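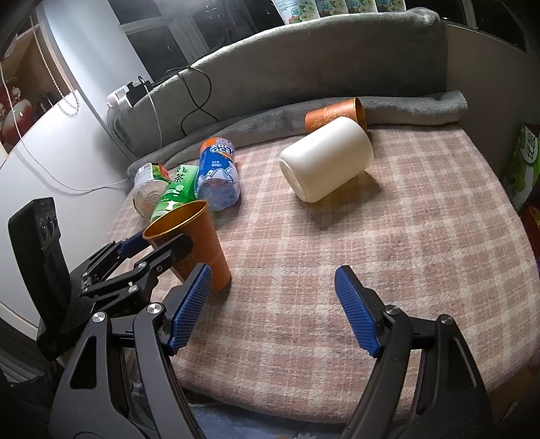
3.2 Setting up and looking after the hand-held gripper

The tool we call the Soylu gripper is a small machine, and for the first stretch of the Furnenetti project we treated it like one, which is to say we put it on a shelf at night and picked it up again in the morning and expected it to be the same tool. It was not quite the same tool. Over 1,619 recordings it drifted in ways that were slow enough to miss and large enough to matter, and a good part of what we learned in Werndale has to do with screws, pads and habits. We set it all down in more detail than is usual because we would have been very glad to read a section like this one ourselves before we started.

3.2.1 The parts that move

Each jaw is a chain of black plastic arms that turn on screws. The arms are cut through with triangular openings to keep the weight down, and the finger at the end of each chain carries a blue pad with a fine diamond pattern on its gripping face. Figure 2 shows the jaws opened wide, with four of the pivot screws in view, two on each side. These four get most of our attention. The screws closer to the pads feel every knock that the fingertips take, while the ones lower on the linkage do more of their suffering quietly, and a loose one down there shows up as a fingertip that sways a little when you push on it from the side.

Figure 2. The hand-held gripper with its jaws open over a plaid blanket. At the left, the pad of a second gripper mechanism rests against an upright orange paper cup; bottles, a white mug and another orange cup lie on their sides beyond.

A pivot on this kind of tool has two jobs that pull against each other. It has to let the arms turn freely, and it has to keep them from rocking. Our first instinct was to tighten everything until nothing rocked, and the result was a gripper that opened in little jumps and tired the hand of whoever was holding it. We now tighten each screw until it just seats, back it off by the smallest turn we can manage, and then open and close the jaws by hand 10 times, slowly, feeling for any place where the motion catches. If it catches we back off a touch more. If the fingertip sways, we go the other way. This takes a few minutes and there is really no substitute for doing it with your own fingers, though we did spend an afternoon trying to find one.

Thread locker deserves a word of warning. We used a mild grade on the pivot screws, and the first time we applied it straight from the bottle a little of it crept into the joint and stiffened the arm overnight. Put a small drop on a scrap of card, touch only the tip of the screw to it, and wipe the thread before it goes in. The joint should be left open for an hour before anyone moves it, and a strip of tape across the handle with the time written on it has saved us from more than one eager colleague (and from ourselves).

3.2.2 The pads

The blue pads came to us from Gernetti as loose pieces and are fixed to the fingers with a thin adhesive sheet. They are the part that wears, and they wear unevenly. The diamond pattern goes first along the inner edge, where the two pads meet when the jaws close on nothing at all, and only later across the middle. We had guessed the opposite and spent several weeks inspecting the wrong place.

Dirt is a bigger trouble than wear. Blankets and other soft covers shed fibers, and the fibers settle into the pattern and stay there. A pad in this state looks perfectly healthy from arm's length. It will still hold a mug by the rim, but a smooth plastic bottle lying on its side starts to slide out as the jaws take its weight, and the operator answers by squeezing harder without noticing. That second part is what worried us, as the squeeze is one of the things we record. So the pads are brushed at the start of every session with a soft nylon toothbrush, along one diagonal of the pattern and then along the other, and wiped with a damp cloth. We tried alcohol for a while. It cleaned well and left the surface slick until it had fully dried, so we keep it for sticky spills and go and make coffee afterward.

Pads are always replaced in pairs. A fresh pad facing an old one will turn a light object slightly as the jaws close, and a paper cup is light enough to show this very plainly. To fit a new pair, peel the old pads from the base upward, warm any leftover adhesive with a hair dryer set to low and roll it off with a thumb. Press the new pad down from its center toward its edges. Then close the jaws and hold a sheet of plain paper between them -- if the paper pulls out more easily from one side than from the other, one of the pads is sitting crooked, and it is much kinder to find that out now than after an hour of recording.

3.2.3 Checking the opening

The width between the jaws is read from a sensor in the handle, and the reading is only as good as the two points it was set from. We set the closed point with the pads touching and no force on the trigger beyond what is needed to bring them together. The open point is set with the linkage against its stop. Between them the sensor gives us 4,000 steps, far more than we could ever make use of, and it is tempting to think that so many steps must mean a trustworthy number. A loose pivot spoils it all the same. The sensor sits at the handle end and knows nothing of what the fingertips are doing, and for this reason the screws are always seen to first and the sensor afterward.

The check itself is a plain affair. We close the jaws on a machined block, write down the reading, turn the block on its side so that a different face is gripped, and write that down too. Both readings go in the log with the initials of the person who took them. When a reading has moved from the one before it by more than 49 steps, we do not correct it in software. We go back to the pivots, and then to the pads, and only if both are in good order do we set the closed and open points again. On the occasions when we skipped ahead and simply reset the sensor, the same drift was back within days, and we had lost the chance to see where it came from.

3.2.4 Laying out the work surface

A surface that gives a little under the objects is harder on a gripper than a bench, and we would ask anyone who works over bedding, as in Figure 2, to plan for it. A low approach brings the fingertips into the fabric, and the fabric can be drawn in between the pads along with whatever was meant to be picked up. The reading then says the jaws have closed on something wider than the object. We pull the blanket smooth before each run and let the operator practice a few grasps at the height they intend to use. We also ask them to look at the pads between runs for threads, which like to wind themselves around the nearest pivot and can be surprisingly hard to tease out once they have been pulled tight. A sewing needle does it nicely.

Where two mechanisms share a surface, each is checked separately and against the same block. They should never be checked against each other. We did this once, finger pad to finger pad, thinking it rather clever, and ended up with two grippers in splendid agreement and both of them wrong. We also learned to brush both sets of pads in the same sitting. It is an easy thing to clean the one in your hand and walk away pleased.

3.2.5 A repair, and what changed after it

One failure is worth telling in full. The log entry for 22/04/2021 notes a faint click on opening, and the person who wrote it added that the readings on the block were fine. They were fine, too. The click stayed for several sessions, and we listened to it with a sort of fondness, until one arm of the right jaw split from the screw hole to the edge of the nearest triangular opening and the fingertip folded back under a very modest load.

With the arm out, we could see a pale line in the plastic running partway around the hole on the far side too. The screw had been overtightened, most likely in our early days of tightening everything. We printed a new arm with the layers turned so that they no longer ran across the hole, added a thin washer under the screw head, and fitted the same part on the left jaw even though the old one there showed no damage. Changing one side alone would have left the two jaws with slightly different stiffness, and we had already had our lesson about mismatched pairs from the pads.

Since then any new sound is treated as a fault, whatever the block says. The jaw is taken off, each arm is flexed gently under a desk lamp, and the holes are looked at from both faces. A spare pair of arms lives in the same box as the tool, together with the toothbrush, the block, a strip of adhesive sheet and the one screwdriver that truly fits the screw heads. We painted its handle yellow in October. It has still gone missing twice, and a second one is on order.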